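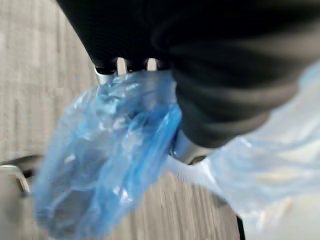
Stuck at the same weight since September, what would you change?

Hi all, longtime reader, first time asking anything. I started trying to get in shape at the end of spring, mostly walking, plus a beginner strength class at the gym in Osstead. The first 11 pounds came off without much drama and I was thrilled (I bought jeans!). Then September hit and the scale just parked itself. I log my food in Kusta every night and I'm eating the same stuff I was eating in June. Oatmeal, a big salad with chicken at lunch, whatever my family is having for dinner but a smaller plate of it.

I walk 45 minutes most mornings before work and do the class when I can get there. I sleep okay. I'm not starving or anything, just annoyed, and my husband is tired of hearing about it. Do I eat less? Walk more? Quit the class and run? I really hate running.

Answer 1 (marked helpful)

Please don't take up running if you hate it! I did that and I lasted 3 weeks and then did nothing at all until after the holidays.

I had a stall that looked a lot like yours. A smaller body burns a little less, so the same food that worked in June can end up being maintenance food by fall. What helped me was going back to measuring for a while, only the sneaky stuff: oil, peanut butter, salad dressing, the cheese I was "sprinkling." My tablespoon of peanut butter was closer to two and a half, which was a sad morning. I didn't cut anything out, I just wrote down what was really going in.

Also, how often is "when I can get there" for the class? I'd try to pin that down before touching the walks. And get a tape measure. My weight sat still for 6 weeks once while my waist kept shrinking, and I'd have missed it completely if I'd only had the scale to go by. I write mine on the calendar inside the pantry door, first of the month, before breakfast.

If you've done all that and it still won't budge, mention it at your next checkup, especially if you've started any new medication.

Answer 2

Cut carbs. Worked for me

Answer 3

I'm in the Fastton walking group so I'm biased, but hills. Same amount of time, same shoes, just find a route that goes up. I was strolling the flat loop by the library for ages and thought I was working hard because I was out there so long. Now I'm puffing by the second mailbox.

Agree with the first answer on the dressing. Not sure about the tape measure, I get a different number every time I use mine, so I go by one pair of old gray pants.

Comment from the original poster

Thank you! Okay, I checked, and I made it to the class 3 times last month, so, yeah. Measured my salad dressing tonight too and I don't want to talk about it. Does anybody know if Kusta lets you save a dinner as a recipe without typing the whole thing in again? I can't find the button on my phone.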